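Climetari共同キッチン 台所道具の打ち合わせ 議事録

えー、今回も書記はわたしです。前回の議事録が「短すぎて何も思い出せない」と不評だったので、今回は思いっきり長く書きます。読むのが面倒な人は「決まったこと」だけ拾ってください。途中に散らばってますけど。

出席は、焼き菓子の係、お惣菜の係、鍵当番、冷蔵庫当番、それと書記のわたし。お弁当の係は仕込みが押していて、議題2の途中から合流しました(手に小麦粉がついたままでした)。

議題
1 前回の宿題の確認
2 保存容器をどうするか
3 冷蔵庫の棚割り
4 作業台の使い方
5 その他

議題1 前回の宿題の確認

1月の打ち合わせで決めた宿題が、まだふたつ残っていました。ひとつめは流しの下の整理。これは終わってます! 鍵当番がひとりで全部出して拭いてくれたそうで、奥から賞味期限の読めないかんぴょうが出てきたとのこと。処分済みです。拍手が起きました。

ふたつめは引き出しのラベル貼り。こちらは半分です。左側の引き出しは貼り終わっていて、右側は手つかず。というのも、右側の引き出しに何を入れるかで前回もめたまま終わっているんですね。計量スプーンを入れたい焼き菓子の係と、菜箸とお玉を入れたいお惣菜の係。今回もまたもめかけたんですが、上の段がスプーン、下の段が菜箸とお玉、であっさり落ち着きました。半年悩んだのは何だったんだろう。

決まったこと:右の引き出しは上段が計量スプーン、下段が菜箸とお玉。ラベルは次の打ち合わせまでに書記が貼る。(はい、わたしです)

議題2 保存容器をどうするか

今日の本題です。ここがいちばん長かったです。

まず現状から。戸棚の保存容器を全部出して数えてもらったところ、本体が26個ありました。で、ぴったり合うふたがないものが4個。丸いの、細長いの、妙に深いの、いろいろ混ざっていて、重ねるとすぐ崩れるんですよね。戸棚を開けた瞬間に落ちてくるのを体で受け止めた経験、全員にありました。

お惣菜の係からは、形をそろえたいという意見。四角い容器なら冷蔵庫の棚に並べたときすき間が減るし、上にも積みやすい、と。これには冷蔵庫当番がものすごくうなずいていました。丸い容器は見た目がかわいいけれど、棚に並べると間が空いて、そこに誰かが小さいバターやら使いかけのしょうがやらを押し込んで、そのまま忘れられるのだそうです。耳が痛い。しょうがはたぶんわたしです。

焼き菓子の係は、四角でも角が丸いものがいい、と言っていました。角がきっちり直角だと、粉や砂糖が隅に残ってスポンジが届かないんだそうです。バターを練ったあとの容器なんて特に大変で、隅だけ爪楊枝でつついているとのこと。それはつらい。角丸に全員賛成です。

透明か、色つきか。これも少し話しました。色つきはトマトソースの色移りが目立たないという利点があるんですが、中身が見えないと結局ふたを開けて確かめることになって、開けたら閉め忘れる人が出る。半透明でも中に何があるかくらいは見えるので、半透明以上の透け具合ならよし、ということになりました。トマトソースとカレーはこれまでどおりガラスの瓶で。

ここでお弁当の係が合流。最初から説明し直したら、「ふちが厚いのがいい」という新しい意見が出ました。ふちが薄いと持ち上げたときに指に食い込むし、たわんで汁がこぼれる、と。なるほど、と思ってみんなで今ある容器のふちを触り比べる時間になりました(たぶん10分くらい脱線してます)。結果、普段から取り合いになっている容器はどれもふちがしっかりしたものでした。みんな無意識に選んでたんですね。

それから買い足しの話。候補はふたつで、Zedutenの四角いセットと、Briludnessのばら売り。Zedutenのセットは1,247円。Briludnessは一個ずつ選べるけれど、全部そろえるとセットより高くつきます。セットには使わなさそうな小さいサイズも入っていて、そこが悩みどころだったんですが、お弁当の係が「小さいのは刻みねぎに使う」と即答したので解決しました。早かった。

容量については、いちばんよく使うのが300ミリリットルくらい入るものか、もっと大きいものかで意見が割れました。お惣菜は大きいほう、焼き菓子は小さいほう。これは当然そうなるので、両方入っているセットでいいじゃない、という流れです。

古い容器の扱いですが、ふたのない4個は、すぐには捨てません。材料を量って並べておくときの受け皿に使えるので、作業台の下のかごに移します。ふたを探し続ける人生はもう終わりにしましょう、という発言がありました(冷蔵庫当番)。

洗い方のことも少し。洗ったあと、ふせて乾かすのか、立てて乾かすのか。うちは水切りかごが小さいので、ふせて重ねてしまう人が多いんですが、重ねると内側がなかなか乾かないんです。立てかけ派のやり方を試してみることにしました。ふきんを一枚敷いて、壁側に斜めに立てる。場所を取るので、夕方のお惣菜の時間帯だけは拭いてすぐしまう、ということで。

もうひとつ、電子レンジにかけていいかどうか問題。ふちや底に何か記号や文字が浮き出ている容器が多いんですが、小さくて読めないものがあります。読めないものはレンジにかけない。これは満場一致。読めたものには、油性ペンで底に丸印をつけていきます。

決まったこと:Zedutenのセットをひと組買う。ふたのない4個は受け皿へ。記号の読めない容器はレンジ禁止。トマトとカレーはガラス瓶。

議題3 冷蔵庫の棚割り

冷蔵庫当番の独壇場でした。メモを見ながら書いてます。

上の段は焼き菓子、真ん中はお惣菜、下の段はお弁当。ドアポケットは共用の調味料。これまでと同じなんですが、問題は真ん中の段で、作り置きが多い日には上の段にはみ出してくる。はみ出すこと自体はいいけれど、クリームの隣にきんぴらを置くのはやめてほしい、と焼き菓子の係から切実なお願いがありました。匂いが移ったシュークリームを想像してみてください。わたしはちょっと食べてみたい気もしましたが、黙っていました。

はみ出すときは下の段へ、ということで合意。お弁当の係は朝のうちに使い切るので、昼以降は下の段が空くそうです。もっと早く聞けばよかった!

日付の書き方も統一します。マスキングテープに、作った日と係の名前を書いて、ふたではなく本体の側面に貼る。ふたに貼ると、ふたが入れ替わったときに中身と日付が合わなくなるので。実際、先月それで一晩ひじきの年齢について議論になりました。

決まったこと:はみ出しは昼以降、下の段へ。テープは本体の側面。

議題4 作業台の使い方

作業台の天板、明るい木目がきれいで気に入っているんですが、鍋の輪じみがついてしまいました。犯人探しはしません。鍋敷きをかける釘を、コンロ横の壁に打ってもらうことになりました。置き場所が遠いから使わないんだ、というのは確かにそのとおりだと思います。

あと、作業台に容器を出しっぱなしにする件。洗って乾いたら戸棚へ。ただし、次の人がすぐ使うとわかっているときは、手前の左側に寄せておいてもよし。右側はコンロから鍋が来るので空けておいてください。

台拭きは白が台用、青が床用です。これは何度でも書きます。白が台、青が床。

決まったこと:鍋敷きの釘を打つ。出しておく容器は手前左。

議題5 その他

・Sibiyaの市場に出る日のお弁当、おかずを減らして米を増やしたいという相談がありました。次回までにお弁当の係が試作。試食は全員やる気です。

・はかりの電池が切れかけています。予備は鍵の箱の中。

・換気扇の油受け、そろそろ替えどきです。交換用の買い置きが見当たらないので、心当たりのある人は教えてください。

・お茶菓子は焼き菓子の係の試作クッキーでした。しょっぱいほうが人気。甘いほうも全部なくなってました。

次回の議題は、容器を使ってみた感想、鍋敷きの場所、市場の日のおかず。ほかに話したいことがあれば、冷蔵庫のドアのメモに足しておいてください。

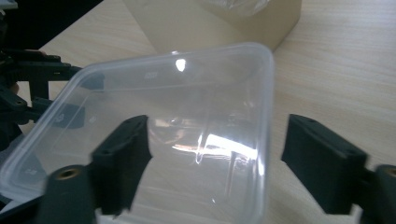

文:Climetari共同キッチン 書記/2024年7月9日

追記です。「四角で角丸、ふち厚め、半透明」と言われても思い浮かばない人は、写真の容器を見てください。底の向こうに木目がうっすら透けて見えるくらいの透け具合です。ふちには小さな浮き出しの印があるんですが、写真だとわたしには読めませんでした。議題2の丸印の件、手元で確かめられる人は、明るいところでじっくり見てから書いてくださいね。油性ペンはラベルと一緒に左の引き出しに入れておきます。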